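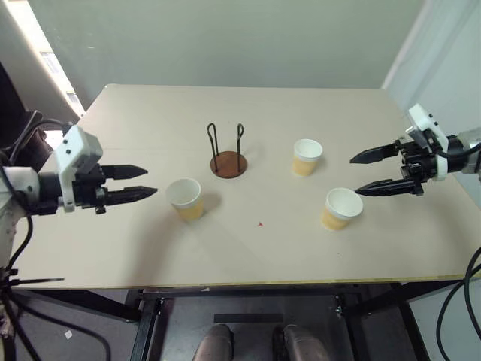

Fig. 3. Table with paper cups and cup-holder stand.

Section 6: Descaling the Lekham water boiler

Descale the boiler when the amber light by the tap stays on after heating. In hard water areas this can be as often as every 3 months. Use Swai descaling powder or plain citric acid. Do not use vinegar, which damages the tap seal.

You will need one 125 g sachet of powder, a measuring jug, a soft cloth and a bucket.

CAUTION: Switch off at the wall and let the boiler cool fully before you lift the lid. The inner tank stays hot long after the outer case feels cool.

1. Empty the tank through the tap into the bucket.

2. Lift off the lid and take out the mesh filter. Rinse the filter under cold water and put it aside.

3. Pour 820 ml of warm water into the jug. Add the powder and stir until it is clear.

4. Pour the solution into the tank, then top up with cold water to the MIN line.

5. Refit the lid, switch on at the wall and hold CLEAN until the light flashes. The boiler warms the solution but does not bring it to the boil.

6. Leave it to stand until the light stops flashing. This can take up to 6 hours if the scale is thick.

7. Switch off at the wall. Drain the tank through the tap and wipe the inside with the cloth.

8. Fill with fresh water to the MAX line and drain again. Repeat until the water runs clear and has no sharp taste.

9. Put the mesh filter back with the tab facing the tap.

Note: Flakes of white scale in the first few fills are harmless. If they carry on, repeat from step 1 with a new sachet.

Note: On boilers fitted with the Vevley cartridge, remove the cartridge before step 4. Powder left in the cartridge cannot be rinsed out and the cartridge will have to be replaced.

If the amber light is still on after a second clean, the sensor may need changing. Contact Idrisa Nzioka at Hatora Service and have the serial number from the base plate ready.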